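November 21, 2024

Slept badly and woke before the alarm, so I write this on the bus to the Lirkenbridge kitchen and will finish at home.

Since February the kitchen works with the arms, and today Rima Azar told us the new plan for the morning shift. The washing and chopping go fully to the machines. The people will do the checking, the tasting and what she called exceptions. I asked what is an exception and she said, anything the simulator did not see before. There were 15 of us in the room and it was quiet for a while.

My own job is already changed. I used to prepare vegetables for 200 lunches. Now I sit four hours of the day with Maëlle Carrier, and we look at the practice kitchen on her screen, where the arm learns before it is allowed near our food. She asks me where a cook would put things. I tell her a head of lettuce does not stay in one place, somebody always moves it. She likes such remarks and writes them down. Today we went through 105 runs and I marked nearly 20 of them as wrong, mostly for the order of the work.

I don't know how I feel. My back does not hurt in the evening, this is true and I am thankful. But I miss the noise, and I miss to finish with a full tray that I can look at. When I close the screen there is nothing to carry to anybody. Contreras, who worked beside me for six years, moved to deliveries and we say hello only at the door.

At lunch I asked Rima if they will still need me when the arm knows everything I know. She did not answer quickly, and I respected her for it. She said the contract is safe until summer, and she will ask for the rest in writing. I believe her — but I will also ask Binberg about the evening course.

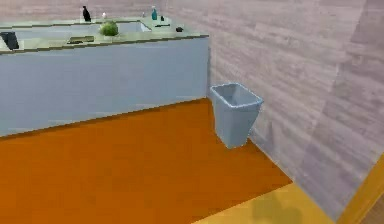

Tomorrow I must bring the blue folder and return Maëlle her umbrella. Also call my sister before nine, she is leaving for the weekend.

Recent entries
The bus, again
Soup for Mutedwood
First week with the arms
A letter from my sister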